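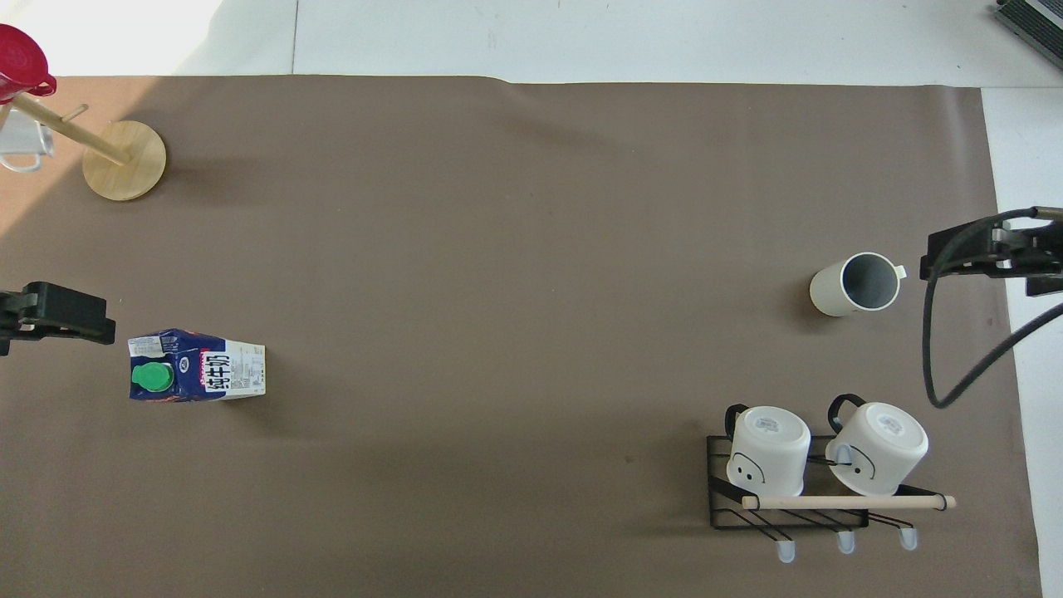
## Mug duty, a thread (25 Mar 2025)

**1/** Our robotics club has two arms, one table and a semester project that boils down to putting dishes away. I applied to engineering school with an essay about Mars.

**2/** The task, as written on our proposal: the robot clears a breakfast table. The task, as negotiated down since: the robot picks up a white mug that's lying on its side and puts it somewhere a mug could reasonably go. The milk carton is in there for atmosphere and also because the rules want "mixed household objects."

**3/** The rules are from the Ormsby Student Challenge, which is in June. You get a table, a list of things that might be on it, and a judge with a clipboard. Last year our club entered the sorting event and came home with a tote bag.

**4/** We call the system Panow. It was supposed to stand for something. The person who knew what graduated.

**5/** So, mugs. A mug standing up is easy. A mug on its side has a handle that could be pointing anywhere, and the arm has strong feelings about handles. If it's pointing right, the right arm should take it. We wrote that down as a rule in the first week and then spent a month finding out how often the left arm disagreed.

**6/** The two arms share a table the way my roommate and I share a kitchen. Each one is perfectly reasonable alone.

**7/** Current fix: whoever's closer to the handle calls dibs, and the other one backs up and waits. In the code this is a function named `dibs()`. Our faculty advisor has asked us to rename it before the report. We have not renamed it before the report.

**8/** Places a mug can go, in order of difficulty:

- the wire rack, upside down
- the wooden mug tree, by the handle
- the floor

We're very consistent at the third one.

**9/** The rack seemed like the friendly option. But upside down means the wrist has to turn over on the way, and the wrist has a limit, and the limit is always about one inch before you need it to be. The two smiley mugs on the rack were put there by a human hand. Mine. They look pleased about it.

**10/** I should say the smiley faces are a real technical problem. Our first detector learned "mug" from photos of plain ones, so it looked at a mug with a face on it and said, with great confidence, "bowl." We took more pictures. 451 of them. I have now photographed more mugs than relatives.

**11/** It got better after that! Then we turned a mug so the face was on the far side and it went back to bowl for a while.

**12/** The mug tree is the boss level. You need to get a handle over a short peg on a tilted approach, let go, and leave without taking the whole tree with you. It's a light little tree. It has been on several journeys.

**13/** Somebody asked under my last thread why we use a paper mat. White mug, white table. The camera could not find the edge of anything. The brownish paper cost almost nothing and did more for our numbers than the fancy lighting plan, which had its own slide and everything.

**14/** The lighting plan's remaining job is to fight the bright patch in the corner. The corner where the mug tree lives. The clear glass mug also lives there, and as far as Panow is concerned it doesn't exist. I respect that. Some mornings I can't find mine either.

**15/** Milk carton news: the carton is fine. The carton has been fine since day one. It's a box, it's got a flat side, it's dark blue with a bright green cap, and it has never once been called a bowl. If Ormsby were a carton contest I'd be insufferable.

**16/** Where we are tonight: 50 tries at the sideways mug is our test set, and we rerun it whenever anybody touches the code. I'm not posting the score. It's a score that would like some privacy.

**17/** Known issues, copied straight from the whiteboard:

- cable on right arm, keep an eye on it
- left arm too eager
- wrist limit (again)
- glass mug: pretend we never saw it?
- who has the Tellton lab key

**18/** For the person in my DMs: yes, freshmen can join, no, you don't need to know how to code. You need to be okay with setting the same mug back down on its side for an hour. Starnness Hall, basement, follow the sound of ceramic.

**19/** Next thread will be about the wrist. Mute me accordingly.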